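News from the toy library: the small parts boxes

Many of you have asked at the desk why the shelf with the small toys was closed in May. We were sorting it. The work is finished now, the shelf is open again, and I would like to explain what has changed, so that borrowing and returning goes quickly for everybody.

Until this spring we kept the small things in cloth bags. The bags were sewn by parents in Wornitz many years ago and they were beautiful, but a cloth bag has one big fault: one cannot see what is inside. At every return we had to empty the bag on the counter, look at all the pieces, and put them back. On a rainy afternoon, when families from Wornitz and from Ernitz come at the same time, the queue went out to the stairs. Also the bags had to be washed, and after washing the name labels came off, and then we had a bag with a duck and three wheels in it and no idea to which game they belong.

So we bought clear plastic boxes with hinged lids. We tried two kinds before we decided. The first kind had a loose lid, and in the first week two lids already went home with the wrong family. With the hinged kind the lid stays on the box. It is a simple thing, but for us it makes a big difference. The boxes cost 98 in total, which was paid from the cake sale, and I thank again all who baked. There is even a little money left over, and we will use it for labels which hopefully stay on.

What we found when we sorted

The shelf had 558 small pieces on it. I was surprised, I had guessed 300, and my colleague at the desk had guessed 400 and was very proud to be nearer. Many of the pieces belong to sets we still lend: the farm, the fishing game, the little grocery shop, the wooden railway. Others belong to sets which were given away long ago. We found the roof of a doll's house, but the doll's house has not been with us for years. We found also a key which opens nothing we have. If somebody at home has a small lock without a key, please come and try it.

Pieces with no set are now in the Fang box. For the new families: Fang is the green cloth crocodile who sits next to the door, and he "eats" everything that is lost. The children may choose one piece from his box when they bring back a complete set. The piece is then theirs and does not have to come back.

How to borrow from the small shelf

Each set has its own box and each box has a number. Inside the cupboard door hangs a list where you find the number and the name of the set. Take the whole box, please, also when your child wants only the cow. At the desk we write the number on your card, and you can keep the box for three weeks, like the other toys. If you need it longer, send us a message before the time is over. Usually we say yes, except for the fishing game, which has a waiting list.

Please open the lid fully before you take things out, and let the child do the choosing with the box on the table and not on the knees. Small round things roll very far in our room, and the floor is not quite level on the side of the window.
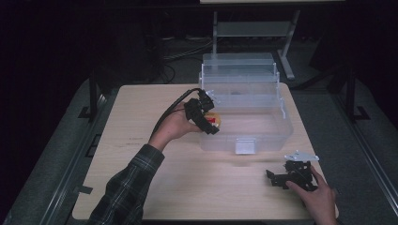
Small round toys are the ones we lose most often, and the ones the little children love most, so for them I have a special request. Please put them back first, while you still remember them, and the flat pieces after. Something as small as the yellow piece with the red patch, there in front of the open box, is gone under a sofa in one second. When all is inside, close the lid and fasten the small white tab at the front. The box should not be so full that you have to press. If you have to press, probably a piece from another set is in it, and we would be glad if you look once more.

Washing at home

Plastic pieces can be washed by hand in warm water with a little washing-up liquid. Let them dry completely on a towel before they go in the box, also the inside of the hollow ones. The wooden pieces should only be wiped with a damp cloth. The boxes themselves please do not put in the dishwasher. I did this with one of them and the lid does not close any more. It is now used for pencils.

Irnport branch

The colleagues in Irnport will change to the same boxes after the summer. Until then their small toys are still in bags, and a bag from Irnport must go back to Irnport. We cannot take it at our desk, we are sorry for this. The large toys and the puzzles can be returned at both places, as before.

We still look for a low shelf, not deeper than the length of an arm, for the corner beside the puzzles. If you have one which you do not need, please tell us at the desk or put a note in the letter box. We can come and collect it in the evening, after six.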